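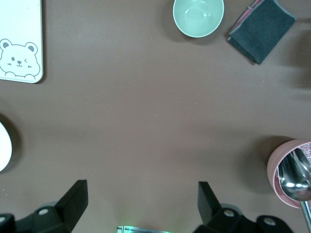
*The table-clearing station at Ladstead: bowl, cloth, cup and spoon, with the gripper open.*

Kai Hollmann keeps the quotes in a cardboard folder, and he puts it on the desk before I've sat down. He runs purchasing for Ladstead, a small group of staff canteens, and since May he has been asked to decide whether a robot arm should clear and sort tableware.

"Everybody starts with the price of the arm," he says. "I start with what's missing from the quote."

The one from Korkgate is two pages long. It lists a gripper and a wrist camera at 2375 dollars for the pair. Fingers are extra. So are mounting, training and any visit after the first 55 days. Hollmann has underlined that last item twice.

"What happens on day 56? I asked. They sent me a brochure."

The second bidder, Rocha, wanted 3000 dollars a year for support and would not say how quickly someone would come out. He thinks the number is fair if a technician turns up the same day, and far too high if it buys a phone line. He still doesn't know which it is.

I ask whether the trial table is a decent test. He shrugs. A bowl, a folded cloth, a pink cup with a spoon in it, plenty of bare tabletop in the middle – he would like to see it done with a lunch tray that somebody has dropped a napkin and half a roll on.

"Look at the spoon. It's standing in the cup. Do you take the cup first, or the spoon? My people don't think about that. I want to know what it costs me each time the machine has to."

He has asked for three things in writing: the price of spare fingers, the number of dishes dropped per shift, and the name of whoever pays for them. Korkgate has answered the first.

The Loseck canteen would be the first site. Its manager wants the arm by winter and has already given up a stretch of counter for it. Hollmann hasn't signed. He has set aside money for a rental, which neither bidder offered at first and both now say they could arrange.

"Funny how that works," he says, and closes the folder. "If they'll rent it, I'll try it. If I have to buy it to find out whether it can pick up a cup, then no – I'll buy a better dishwasher."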